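Feltside Swap Shelf Gets Rules, Loses Some Charm

Aug 24, 2020

The swap shelf outside the Feltside library branch has reopened after five months, and it now comes with a printed sheet of rules taped to the side.

The shelf used to run on one principle, which was that you left what you didn't want and took what you did. Under this system the town of Wenar moved a great many fondue sets from one end of Courtois Street to the other and, in time, back again.

The new sheet has 10 rules. Visitors may take up to 5 items a day. Nothing with a plug. Nothing alive - a line that went in after the tomato plants of last summer, which did very well and blocked the book drop. Jigsaw puzzles are welcome if complete, and donors are asked to sign a slip saying so.

Residents who can't fit their castoffs on the shelf may post them on the library's swap page instead, where 145 listings went up in the first week. Most are kitchen goods and storage. Pickup is arranged by message, and the library would like it known that it does not deliver.
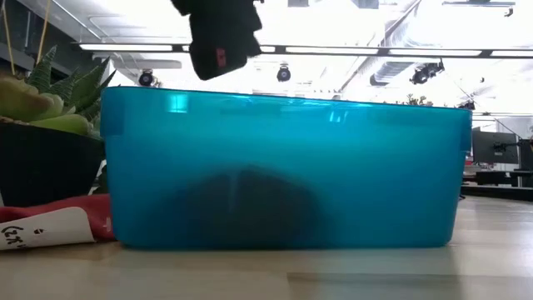
A blue plastic bin, see-through enough to hint at what's inside.

Storage bins have been the runaway hit so far. People who spent the spring sorting their closets now need something to put the closets in, and the Brolora hardware store sold out of the large size in July. One listing for a set of lids, no bins, drew nine replies before supper.

Fondue sets are moving more slowly. The page had four on offer at last check, one of them described as "used once, in December," with no year given.

The library is also asking for $100 to replace the shelf's rain cover, which blew off in the spring and was later seen over a woodpile on Courtois Street, looking quite at home. Donations can be dropped in the jar at the front desk. The jar came from the swap shelf.

Hours are 10 to 5 while the branch is open. Items left overnight will be treated as litter, the sheet says, including good ones.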